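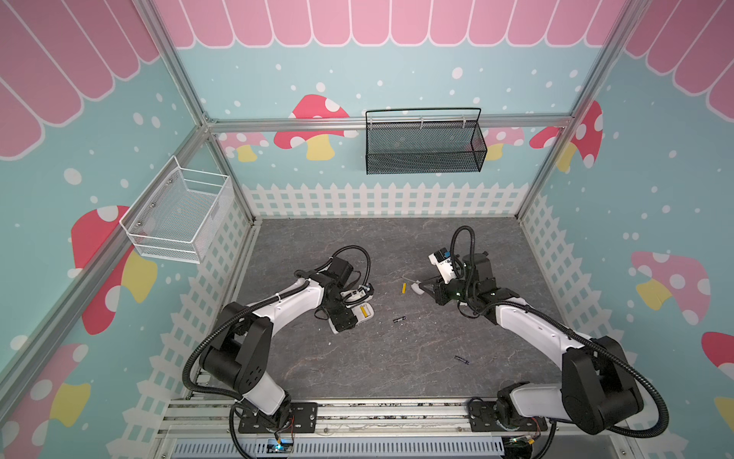 Two-arm table, three batteries out, both baskets empty.

Flerkari -- data card
Updated June 15, 2022

Can machines do small household chores yet? Sorting batteries is a great test! Flerkari has 1,053 episodes recorded on 2 arms, and 960 of them are labeled.
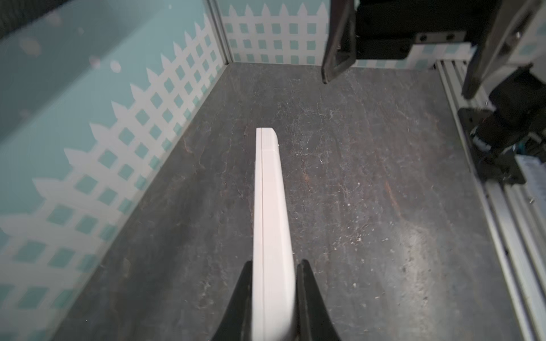 Gripping is the fun part -- long, smooth items need a straight approach, and we'd love to see your policies try it. Labels by Yee-man Chiang and Po-yen Yu.

Search datasets Go

Related
Wasia: folding towels
Wan: loading a dish rack

Contact: Vasco Meireles, Clestbridge | Back to top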